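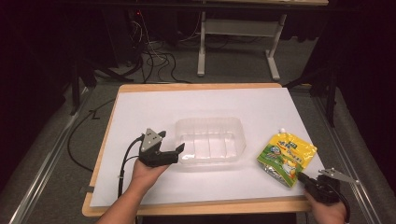 A clear tray and a spouted pouch on the white board.

Sorting pouches and trays: what goes where

The new packaging collection at the Toft center has been running since February, and the bins are filling up faster than we planned for. Most of what comes in is fine. The two things that cause trouble are clear plastic trays and spouted pouches, so this item goes over both of them again.

Clear trays go in the bin marked Rigid. Take off any film lid and peel away the paper label if it comes up easily. A label that tears can stay on. Trays should be empty and rinsed, and they can be stacked inside each other if they are the same shape. Please don't crush them. The Varileck plant sorts by outline, and a flattened tray ends up with the mixed waste.

Spouted pouches are harder. The pouch in the photo has a printed outside and a silvery foil inside, and layers like that can't go in with ordinary plastic bags. Pouches of this kind go in the gray tub next to the Rigid bin. Small screw caps go in the jar on the shelf above it. If the cap won't come off, leave it on and put the whole pouch in the tub.

Rinse a pouch by filling it one-third full with warm water, closing the cap and shaking it. Empty it, then stand it spout down in a dish rack overnight. Soap refills need 2 or 3 rinses before the water runs clear. Drink and jelly pouches usually need one. Refill pouches that held bleach or drain cleaner are not accepted at Toft and should go to the Briminow depot.

Please bring pouches flat, in bundles of no more than 30, held with a rubber band. Loose ones slide down behind the tub and have to be fished out. Trays can come in any bag or box, and you can take the bag home again.

The count through the end of last month was 3392 items, trays and pouches together. Caps are not included in that figure.

The drop-off door is open until 6 p.m. on collection days. Spare rubber bands and printed copies of the Grosix sorting sheet are in the rack by the entrance.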